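The Covanley Letters

When Melahat Uçar took over the post room at Ristberg, she inherited a kettle, a stool with one short leg, and a shoebox of letters that had been sent to the wrong Covanley. There were two, you see – Covanley the village, where the firm had its offices, and Covanley the street, in a town 40 miles away – and for years people had muddled them up and the letters had simply stopped where they landed.

Her predecessor had meant to send them on. He had written "soon" on the lid, in pencil, and underlined it.

Melahat was not a person who could leave a lid like that alone. She began in July, in her lunch hours, with a flask of soup and a roll of stamps she had bought herself, and she looked up every name she could. Most had moved. One had married a dentist and wrote back four pages about him.

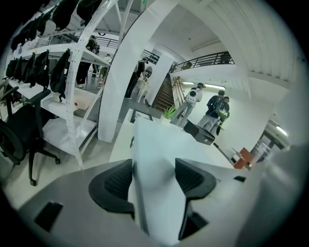 A plant and a white desk at Ristberg.

The last letter in the box was the one she had been putting off. It was addressed to Hrefna Fogh, at number 54, in round blue handwriting that leaned backwards as if into a wind, and it had been in the box for 30 years. Melahat carried it about in her coat for a week. What if it was bad news? What if it was good news, come far too late to be any use?

In the end she took the bus, and a very old woman in a green cardigan opened the door and looked at the envelope for a long while without touching it.

"That's my sister's writing," said Hrefna Fogh. "We weren't speaking. I always thought she might have been the first to try."

"I haven't read it," said Melahat, who wanted that to be clear.

"No, well. You'd better come in and do it now, dear, my glasses are no good for anything smaller than a loaf."

So they sat down in the kitchen, with the cat between them and the tea going dark in the pot, and Melahat opened it carefully with a butter knife and began.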